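Christos Balaskas was in the third carriage when the freight wagon came off at Jerkari junction. He had a coffee in one hand and his phone in the other. "I remember thinking, that's a funny noise. Then my coffee was on the ceiling."

We spoke by phone at half past seven, before his shift. He drives trams himself now – used to work the freight yards – and he's careful with his words. Doesn't want to blame the driver. Does want to talk about the doors.

"Nineteen of us in that carriage and one door that opened. One. A woman called Ildikó, Ildikó Szabó, she got it open with her foot. I'd like that written down."
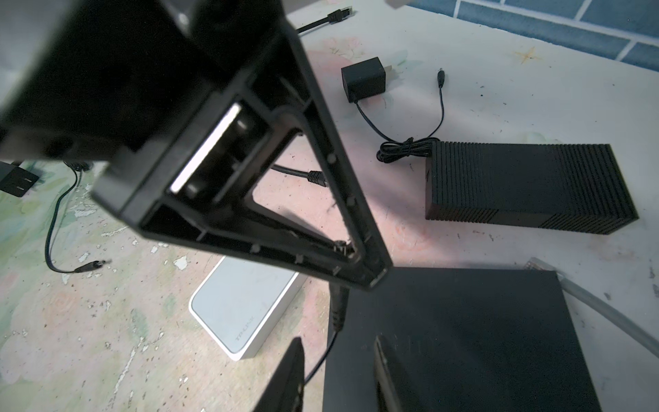

How long before help came? "About 15 minutes. Felt like more. It was December, dark, people in thin shoes standing on the ballast." The guard did his best, he says, but had no torch and no working radio. Three people went to hospital, all of them home agian now.

He'd complained about the junction before. Twice in writing, when he was still at Druleo, the freight firm. "Worn points. Everyone in the yard knew. You filled in the form and the form went somewhere." Druleo didn't answer our calls.

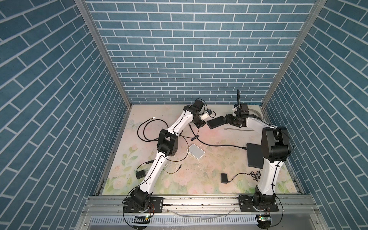 RAIL SAFETY

The inquiry is led by Zsófia Magyar and has yet to hear from passengers. Balaskas has asked to speak. No date so far. "They've got my number. I've rung them too."

What does he want from it? Long pause. "Torches. Doors you can open from inside without being a footballer. And someone to read the bloody forms."

Does he still take the train? He does, same line, same time. Sits nearer the door then he used to. His wife would prefer the bus – "but the bus is always late", he says, and then he has to go, his tram's due out.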